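Skelleo, de Mullasberg: cuatro bloques y mucha fe en el comprador
Reseña publicada el 21 de diciembre
Juegos de mesa, solitarios, rompecabezas

Hay juegos que llegan a casa en una caja del tamaño de un microondas, con bandejas troqueladas, bolsitas con cierre y un reglamento que pide un fin de semana libre. Skelleo trae cuatro bloques y un taco de cartas. Lo abrí en la cocina, lo volqué sobre la encimera y me quedé un rato sacudiendo la caja por si faltaba algo. No faltaba nada.

Lo compré en septiembre, en la tienda en línea de Quinlan, por 18 euros y con el envío aparte, que en estas cosas siempre consigue parecer un segundo producto. En mi pantalla los bloques eran de un verde bosque precioso. En mi comedor, con la lámpara que tengo, son de color noche. Hay que acercarlos a la ventana para que el verde se digne a comparecer. Quien los quiera para decorar una estantería debe saberlo: de lejos son cuatro rectángulos oscuros de una seriedad casi notarial.

Cómo se juega

Se saca una carta. La carta muestra una disposición vista desde arriba y unas condiciones escritas debajo. Hay que colocar los cuatro bloques de pie y en hilera (o casi en hilera, ya llegaremos) de manera que se cumplan todas. Dos de los bloques llevan un punto rojo en una de las caras laterales; los otros dos son lisos y, según el reglamento, «de apoyo», un cargo que me recuerda a mis primeros empleos.

Los puntos son el asunto central. Unas cartas piden que se miren, otras que se den la espalda, otras que uno quede tapado por un vecino. Parece una tontería hasta que la carta añade que el segundo bloque no puede tocar a nadie, que los dos de la derecha van pegados y que toda la fila tiene que montarse moviendo cada pieza una sola vez. Ahí empiezan los suspiros. La primera noche resolví once cartas con bastante suficiencia y me atasqué en la doce hasta la hora de cenar.

El mazo trae 269 cartas. Es un número raro, y el reglamento no lo explica. Sospecho que alguien quiso llegar a una cifra redonda y un día se fue a comer. Están repartidas en cuatro niveles de dificultad que se distinguen por el color del borde, y el salto entre el segundo y el tercero está mal medido. Se pasa de «pon dos juntos y dos separados» a un párrafo con tres subordinadas. Al cuarto nivel he llegado, pero no diré que me haya recibido bien.

Lo que funciona

El tacto de los bloques, para empezar. Son del tamaño adecuado para cogerlos con dos dedos, se tienen de pie sin pedir permiso y las cuatro piezas son lo bastante parecidas como para que haya que pensar cuál es cuál. Me gusta también que el juego admita la pereza: se puede hacer una carta mientras hierve la pasta y dejarlo todo ahí hasta el día siguiente. Nada se cae, nada se pierde, y quien pase por delante moverá una pieza de forma irresistible y estropeará la solución. Esto último no figura en el reglamento, pero en mi casa ya es una regla.

El modo para dos personas me convenció más de lo que esperaba. Una lee las condiciones en voz alta y la otra coloca sin ver la carta. Se discute mucho y muy bien. «Separado» resulta ser una palabra sobre la que dos adultos pueden sostener posturas incompatibles durante un cuarto de hora. El reglamento define «pegado» (sin hueco visible) pero no fija una distancia mínima para «separado», y yo agradecería un milímetro o dos de jurisprudencia.

La caja dice que es apto a partir de 6 años. El primer nivel, sí. En los demás, la criatura tendrá que haber leído algo de derecho.

Lo que no funciona tanto

El contraste. Mullasberg recomienda jugar sobre una superficie clara, y conviene hacerle caso, porque sobre mi mesa de nogal los bloques desaparecen y uno acaba resolviendo la carta a tientas. Con una superficie blanca debajo la cosa cambia por completo: se distinguen los huecos, se nota si un bloque está torcido y hasta las sombras ayudan. Lo lógico habría sido incluir un tablero claro en la caja. Lo lógico, por lo visto, iba aparte.

Los puntos rojos tienen otro problema, y es que son pequeños y van en el lateral. Desde arriba, que es como dibujan las cartas, no se ven. Hay que agacharse, ladear la cabeza, dar la vuelta a la mesa. Quien juega sentado enfrente ve uno; tú ves el otro, o una rendija del otro; los dos juráis tener razón. Al cabo de unas semanas he aceptado que esto es parte del diseño, pero las primeras noches lo achaqué a la graduación de mis gafas.

Tampoco me gusta el reloj de arena que sugieren para el modo rápido y que tampoco viene incluido. He usado el temporizador del horno, con el inconveniente de que ahora asocio el tercer nivel con el olor a croquetas.

Cuatro bloques de pie sobre blanco:
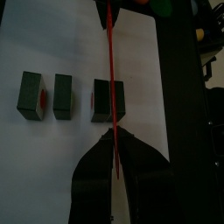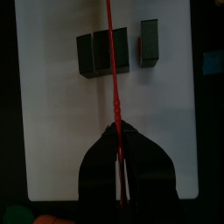
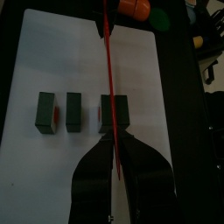

Sobre la tolerancia con las piezas torcidas, el reglamento calla y cada casa legisla. Nosotros empezamos siendo estrictos y exigíamos alinear los bloques con el canto de una carta. Duró dos tardes. Ahora damos por buena una pieza algo girada siempre que el punto rojo apunte hacia donde debe, y solo pedimos rectitud en las parejas, porque un bloque torcido contra otro deja de estar pegado y vuelve el pleito.

Comparación inevitable

Antes de este tenía el Prutivex, que juega en la misma liga y cuesta bastante más. El Prutivex trae más piezas, una bandeja con tapa y una aplicación que te felicita. Lo de la felicitación está bien las tres primeras veces. Después empiezas a notar cierto retintín. En variedad gana el Prutivex, y en comodidad para viajar también, porque sus piezas encajan en la bandeja y las de Skelleo van sueltas en la caja, golpeándose entre ellas como monedas en un abrigo. Pero el Prutivex lo saco en Navidad y Skelleo lleva en la mesa desde que llegó. Supongo que eso es una opinión.

Leí en la ficha de la tienda que tenía 700 valoraciones, casi todas entusiastas, y una de una sola estrella que decía: «Son cuatro bloques». No puedo rebatirla. Tampoco la comparto, aunque entiendo el estado de ánimo de quien la escribió con la caja recién abierta.

Detalles para quien se lo esté pensando

Las cartas se marcan pronto en las esquinas. Las mías tienen ya un aire de baraja de bar, y solo las tocan dos personas que se lavan las manos.

El reglamento está traducido con esfuerzo. «Haga que los puntos se conozcan» significa que deben quedar enfrentados. Una vez que lo sabes, no querrías otra redacción.

Las soluciones vienen al final del librillo, todas seguidas y en letra diminuta, de modo que es imposible consultar una sin ver las dos siguientes. Yo tapo con el pulgar. Hay cartas con más de una solución válida y el librillo solo recoge una, así que si la tuya cumple las condiciones y no coincide, dala por buena y sigue.

Si se pierde un bloque, Mullasberg vende recambios, pero solo por parejas: uno liso y uno con punto. Todavía no he perdido ninguno. Uno pasó dos días debajo del frutero y fue dado por muerto antes de tiempo.

¿Lo recomiendo? A quien le gusten los rompecabezas de sobremesa y tenga una superficie clara, sí, sin muchas vueltas. A quien juzgue los juegos al peso, ninguna posibilidad. Le pongo cuatro estrellas sobre cinco; la quinta se la debo al tablero que no venía y la reclamaré si algún día sacan otra edición. Mientras tanto sigo con la carta 203, que pide que los dos puntos se den la espalda y que el bloque de la izquierda «no lo sepa».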